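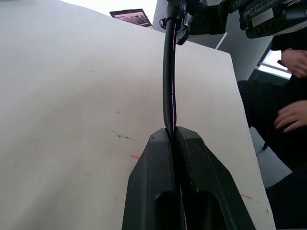

Skisico Home Automation Club - How-To Pages

Can a Robot Do It Yet? How to Test a Chore Before You Buy the Arm

Every few months a member asks whether it is time to hand the housework to a machine. Our standard answer is "which housework," which has cost us a few members. This page is for the ones who stayed.

The method needs a table, a chore and a free evening. If you have access to an arm, so much the better, but you can get a long way by pretending to be one.

Step 1. Pick one chore and shrink it

"Tidy the desk" is not a chore. It is five chores in a trench coat. Write down what has to move, where it starts and where it should end up. "Put the charging cable in the tray" is about the right size. If your sentence has an "and" in it, cut it there and keep the first half.

Step 2. Be the gripper

Hold your thumb and one finger out stiff, like a pair of salad tongs. Put the other hand in your pocket. Now do the chore without bending either finger.

Blocks and boxes will go well and you will feel clever. Then try a cable. You pick it up in the middle and both ends go wherever they like. Pull one end and the other knocks over your coffee. A cable has no fixed shape to plan around, so a routine that worked at 7 in the evening may fail at five past with nothing changed except how the thing happened to flop.

Write down which fingers you wished you had. Most people want at least one more, and a palm.

Step 3. Sort your objects

Make three piles.

Easy: stiff, light, narrower than the jaws. Small boxes, a marker, a spoon.

Awkward: stiff but wide, round or slippery. A ball belongs here. Two flat fingers that can't open past its middle will push it, and a pushed ball has its own plans. You can cheat by giving it something to sit on, and you should. Factories have been cheating this way for as long as there have been factories, and they call it fixturing. 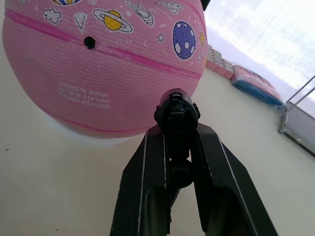 Awful: anything that folds, sags or crinkles. Plastic bags, laundry, soft packages, cords. Bags are especially mean because they shine, and a shiny crumpled surface can look different to a camera from every angle.

If most of your chore is in the easy pile, go on. If most of it is in the awful pile, go and do it yourself, then come back with something else.

Step 4. Decide if you need two arms

Go back to your tongs and try the chore again, this time letting the other hand help, also as tongs. Opening a case, threading a cord and holding a rod steady all tend to want a second arm. Two arms bring a new problem - they share the same patch of air. Mark where each one has to be, and when. If both need the middle of the table at once, one has to wait its turn, and you have to teach it to. 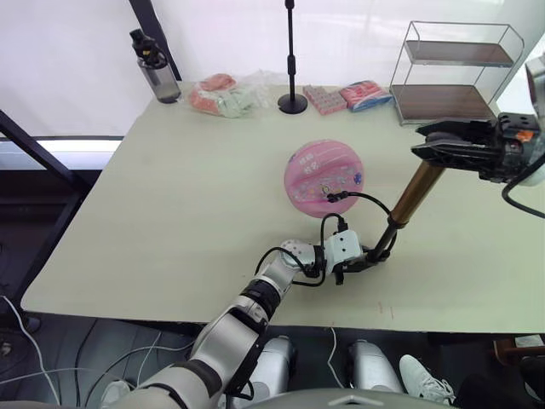
Leave more room than seems polite. Wrists are fatter than they look in the catalog, and the cables that hang off them swing out on the turns. Push anything you care about to the back, and water further than that.

Step 5. Run it, and score it like a grump

Set the table up the same way and run the chore. Then shift each object a few inches and run it again. The second set is your real score. Our club's old Vimach arm once had a lovely record on a sorting job until we rotated the tray.

Count a run as a success only if no hand went near the table. A small nudge from you is a failure with good manners.

Log every try. In our August trial, a plain box-to-tray job took 700 tries and a lot of pizza before we were happy with it. The cable job got 64 tries and then we went home.

So, can they do chores yet?

Some, on a table, with the right objects and a patient person in a chair nearby. Moving stiff things between known places is well within reach. Putting away a drawer's worth of cords is still yours. Whether an arm saves you time depends on how you feel about spending a month teaching it something you can do in a minute while on the phone.

Related pages
Choosing Gripper Fingers on a Budget
Flarkatix Controller: First Setup
Cable Routing for People Who Hate Cable Routing
The Nwankwo Table Layout and Why We Still Use It

Contact the club | Copyright Skisico Home Automation Club | Back to top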